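Clearing the big conference table before the offsite – what stays, what goes?

Posted by Yolanda Achterberg, Jan 7, 2026

Need opinions fast. We get the big meeting room back tomorrow morning and the long table has turned into a dumping ground again.
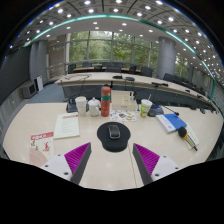
So my plan is everything off, wipe it down, then only put back what 20 people will really use. Paper cups, the white lidded pot, mic base. Mouse and pad go back to whoever. Printed stuff in a folder, the booklet with the big red character too. Does anyone object to losing the mouse pad? Hazel at Greenberg says leave it, I say it eats space.

flutau_fan
Leave the mouse. Somebody always needs it for slides and then its a 3 minute hunt. Wrist rest is nice too, those trackpads kill me.

meleritz22
Disagree. Put it in a drawer, bring it out when someone presents. Is the tall red bottle yours? Would not leave that near paper.

Yolanda Achterberg
Not mine. Going on the side shelf with a sticky note. If its still there Friday-ish I'm keeping it lol

Hazel Halvorsen
I said leave it becuase last time you tidied we lost the remote for a week. Just saying. Also please dont stack the cups next to the mic, people grab one and knock the base and everyone on the call hears it.

Yolanda Achterberg
Fair. Cups and pot to the far end then, mic in the middle.

monditz_mike
Don't fold the booklet. And that sheet with the colored shapes by the cream box – scan it before it goes in any folder. We had one like it vanish and had to reprint for room 448.

meleritz22
Or just toss it? Nobody reads handouts after the meeting.

monditz_mike
I do

Hazel Halvorsen
Same. Keep paper for about 4 weeks then recycle. What's in the cream box anyway

Yolanda Achterberg
Havent opened it. Label's tiny. Will look tonight and post. Mouse stays, pad goes in the drawer, final offer

flutau_fan
mouse with no pad on that table?? good luck

Contact the moderators | © 2026 Greenberg Office Forum | Back to top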